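Torkside Evening Classes
Handout 3: Upholstery Cloth and What Sellers Say About It
Posted Apr 2, 2022 by R. Turcotte
Print this page | E-mail this page
4 comments | 2 shares

Last time we looked at rub counts. A Nustel swatch card may promise 50 colors and never tell you how the cloth was tested, so ask. I don't trust "heavy duty" on its own - it is a sales word. Even a stated 2000 rubs means little until you know which test was used.

Plain gray is sold as the color that hides everything. I doubt it. Small marks can be easier to find on a flat, even color than on a busy pattern.
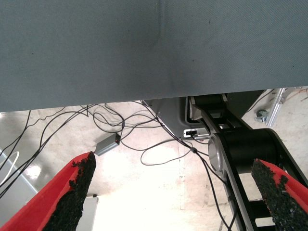

Gray cloth needs a close look before you believe the label. A fine weave with a faint diagonal and a few tiny dark specks, like this one, could pass for spotless from across a room. Check for shadows before you call a dark patch a stain - move the lamp and look again.

For next week: bring one scrap and its label, and read the Grollatstead notes on cleaning codes.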